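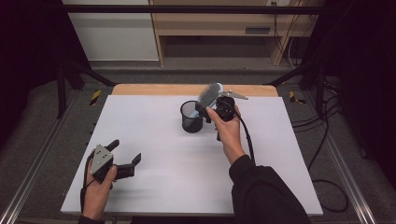
12月 午後 作業ノート(洗面まわり小物の置き場、ヘアブラシの項)

先週の打ち合わせで、Nokdaleの共用洗面所はメッシュのペン立てにヘアブラシを立てればいい、ということに決まりかけた。決まりかけた、と書くのは私が納得していないからで、議事メモには「ほぼ合意」とある。ほぼ、の外側にいるのが私一人なのかどうかは確認していない。とりあえず今日はペン立てとブラシを机に出して、思いつくことを片っ端からやった。

前提。Sarmīteの提案書では理由が三つ挙がっている。通気がよい、安い、どこでも買える。あとの二つに異論はない。問題は一つ目で、側面が網だから乾くという理屈は、濡れているのが側面に面した部分ならその通りだが、ブラシで湿るのは毛の根元とクッションのあたりだ。そこがカップの中に入るのか外に出るのかで話はまるで変わるのに、提案書にはブラシの向きが書いていない。添えてある絵は線が一本立っているだけで、歯ブラシにも見えるし箸にも見える。

向きについて。頭を下にして入れると安定する。これは認める。重いほうが底に近いのだから当たり前で、柄をつついても戻ってくる。ただし入れるときに毛が縁に触る。ゆっくりやれば触らずに済むが、朝の洗面所でゆっくりやる人を想定するのは甘いと思う。頭を上にすると出し入れは楽で、毛も網に当たらない。そのかわり上が重くなり、カップごと傾きやすい。縁に柄がもたれる位置しだいで、倒れるときと倒れないときがある。再現性が悪く、何度やっても「たぶん大丈夫」以上のことが書けない。

Ojārsは「底におもりを入れれば終わる話」と言う。やってみた。約300グラムの袋入りの砂を底に敷いたら、たしかに倒れなくなった。でもそれはペン立てで足りるという話ではなく、ペン立てでは足りないという話だろう。おもりを足した時点で安さの利点は削れるし、掃除のたびに袋を出す手間が増える。湿った砂袋の置き場までこちらで考えるのは嫌だ。Ojārsはこの点には返事をくれていない。

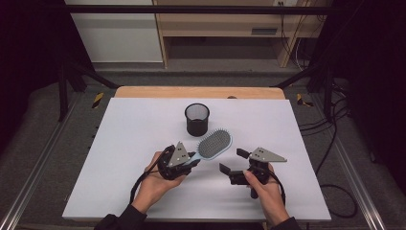 網目と毛の相性は、前から言っているとおり一番疑っているところだ。手元の古いメッシュ容器で試したときは、細い毛先が目に入って、抜くときにぱちんと弾けた。毛が傷むというほどの証拠はないが、感触としてよくない。今日のブラシは楕円のパドル型で、灰色の短い毛の先に小さな玉がついているタイプだから、条件はかなり違うはずだと思って触ってみた。玉が目をくぐるかどうかは押しつける力しだいで、軽く当てた程度なら表面を滑る。強くこすると何本かは引っかかる感じがあった。つまり「引っかからない」とも「引っかかる」とも書けず、普通に使えば平気、という例の便利な言い方になる。こういう言い方で報告を上げると次の人が困るので、ここには「強くこすると引っかかる感じあり、程度は未確認」と書いておく。

もう一つ、パドル型は幅がある。Gun-wooが最初に持ってきた細いロールブラシで合うと言われても、それはロールブラシの話でしかない。共用の洗面所に来る人が何を持ってくるかはこちらで選べない。折りたたみの人もいれば、櫛だけの人もいる。Stondentの学生寮の資料では、洗面小物は個人の袋に入れて部屋へ持ち帰るのが前提になっていて、そもそも置き場を作っていなかった。私はあれが正解に近いと思っている。置き場を作れば物は置かれる。置かれた物は誰かが洗わなければならない。

通気の件。湿らせたブラシを頭を下にして立てたものと、タオルの上に横向きで寝かせたものを比べた。40分おいて指で触ったところ、差はわからなかった。わからなかった、が今日の結果である。重さをはかったわけではなく、指の感覚だけなので、差がないという結論にもならない。Līgaは「じゃあ網のほうが場所をとらない分だけ勝ち」と言っていたが、勝ち負けの判定が早い。まず寝かせたほうは下にタオルがあった。タオルは水を吸う。条件がそろっていない。次にやるときは同じ板の上で、どちらも下に何も敷かずにやる。部屋の暖房もつけたり消したりだったので、これもそろえる。

クッションの空気穴のことも気になっている。穴から水が入ったブラシを頭から下に立てたら、その水はどこへ行くのか。穴が下を向くなら出るだろう、とGun-wooは言う。出た水はカップの底にたまる。底まで網の品なら洗面台に落ちるし、底が板の品ならたまったままになる。どちらを買うつもりなのか、提案書には「メッシュ」としか書かれていない。Dadicoのカタログをめくると、底の作りは写真からは読みとれない品ばかりだった。電話で聞けば済むことなので、明日聞く。
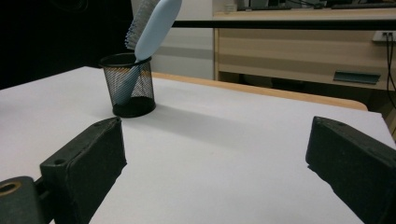 錆も同じで、カタログの「防錆」の二文字をどこまで信じるかという話になる。塗装が切れるのはたいてい縁と底の継ぎ目で、ペンを立てている限りは問題にならない。水気のあるものを毎日出し入れすれば話は別だ。以前Mägiの現場で、塗装した金網のかごを洗面台に置いたら、白い台に茶色い輪が残った。あのときも防錆と書いてあった。輪を落とすのに半日かかった恨みが入っているのは自覚しているが、恨みを差し引いても一度は起きたことだ。詳しくは前のノートの41ページ。

髪の毛の問題には誰も触れていないので、私が書く。ブラシには髪が残る。残った髪は立てておくうちに網の目にからむ。試しにからめた糸を外そうとしたら、ピンセットが要った。プラスチックのコップなら拭いて終わりだ。Jurgitaにこれを見せたら「それは使う人が髪を取ってから入れれば」と言った。取ってから入れる人の洗面所なら、置き場は何だっていい。

とはいえ、公平のために書いておくと、使ってみて悪くない点もあった。

・中身が見える。ブラシがあるのかないのか、横から見ればわかる。不透明なコップだと短い櫛は底に沈んで行方不明になる。
・縁が丸いので指に当たっても痛くない。安物のコップのプラスチックの縁よりはいい。
・軽い。これは欠点のところにも書いたので、帳消し。

見た目についてはみんなが気に入っているようだ。黒い網は何と並べても収まりがいい、とLīga。そうかもしれないが、収まりがいいのは机の上だからではないか。洗面所の蛍光灯の下で、使いかけの歯みがきチューブの隣に置いてもそう見えるかは、置いてみるまで私は信じない。水垢がついたあとの姿も同様。

代案をいくつか考えた。壁にフックを付けて柄の穴に通す案は、穴のないブラシがあるので全員分にはならない。浅いトレーに寝かせる案は、毛が下を向くか横を向くかで使う人がもめる気がする。陶器の重いコップは倒れにくいが、落とせば割れる。どれも一長一短と書くと逃げになるので、今の時点での順番をつけておく。一番は置き場を作らずに各自持ち帰り。二番が口の広い陶器のコップ。メッシュのペン立ては三番。三番だから没というわけではなく、上の二つがだめだったら使う、という位置づけでいい。

この順番に反対の人は、余白に書いてください。口頭で言われると私が忘れる。

(追記、夕方)さっそくSarmīteから余白に書き込みあり。「持ち帰りにすると、Nokdaleの人は持ち帰らない。結局洗面台にじか置きになる」。これは痛いところで、反論できるだけの材料が手元にない。じか置きと比べればペン立てのほうがましなのは私も認める。ただ、本当に持ち帰らないのかは誰も調べていないので、そこは聞き取りをしてからにしたい。聞き取りの紙はGun-wooが作るそうだ。設問に「ペン立てがあれば便利だと思いますか」と入れるのはやめてほしい。便利ですかと聞かれれば誰でも便利だと答える。

明日やること
・Dadicoに底の作りを問い合わせる(網か板か、継ぎ目の塗装は)
・乾き具合の比較をやり直す。タオルなし、暖房は切る。前後で重さをはかる
・頭を上にしたときの倒れやすさ。柄の長いブラシをもう2本借りる
・糸ではなく本物の髪で、からみ具合を見る(Jurgitaの使い古しのブラシをもらう約束)
・砂袋は元の棚へ返す。袋の口がゆるんでいるのでテープを巻くこと

借りたはかりの電池が残り少ない。使う前に替える。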